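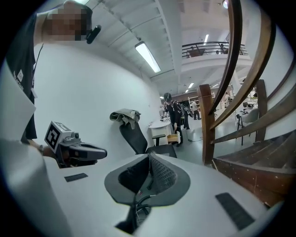 Ticket: Label printer skips every other label
Site: Fallham stockroom
Status: Closed, reluctantly

Wednesday, 9:15
User reports the Zurnadetti label printer feeds one good label, one blank, one good label, one blank. User has been peeling off the blanks and sticking them on a filing cabinet. Asked user to stop.

9:40
Restarted printer. Restarted PC. Same result, but now with a beep.

10:25
Ran the sensor calibration from the front panel. It fed 14 blank labels in a row and declared itself successful. Test print still skips.

11:05
Checked the driver. Label length was set to 80 mm. The roll in the printer is 25 mm. Changed it. The printer now prints half an address on each label, so we are getting somewhere, though I couldn't say where.

11:30
Called Debnath support. On hold for some 15 minutes, then advised to restart the printer. See 9:40.

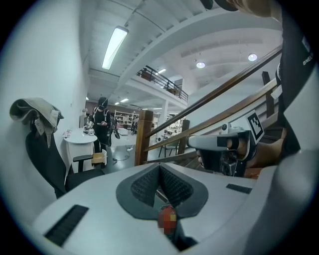
Same site, same visit.

1:10
Found a second label profile, named "Akham OLD do not use". It was the default. Deleted it. It came back after a restart, so I removed it from the print server too, where there was another one called "Akham OLD 2".

1:35
Reloaded the roll, recalibrated, printed a full page of addresses. No skips, whole addresses, correct town on most of them. The wrong towns are in the spreadsheet and need their own ticket.

Left to do: order more labels. Filing cabinet is out of scope.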